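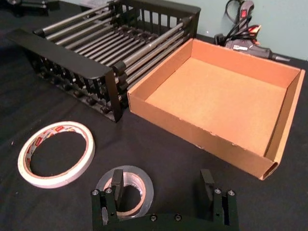
Dish rack packing course comes back in March

Saturday, January 20, 2018

The packing course at the Diekmann hall will be repeated in March, after all places for the winter round were taken. The course is for people who send household goods by post, mostly small sellers and families who are moving.

The first evening is again about the expandable dish rack. Malte Grube, who leads the course together with Eero Aaltonen, chose it because it is an awkward thing to pack. The two end panels are stiff, the metal tubes between them can rub against each other, and the corners go easily through thin cardboard. "People take a box that is too small and then they push," he said. "With a rack you must first look at the corners."

Participants work on a black cloth, with an open shallow box and rolls of tape next to the rack. They learn to close the rack to its shortest length, to put paper between the tubes and to cover the corners before the tape comes on. Hot glue is also discussed - Aaltonen recommends it only for inner supports made from cardboard, never on the goods.

The second evening is for glass and lamps. Both evenings cost together 49 euros, and material is included. The cardboard comes from the firm Brolier in flat sheets, and participants may take home what is left.

Registration is open at the Diekmann office, room 314. Who was on the waiting list in winter will get a letter first and has 2 weeks to answer.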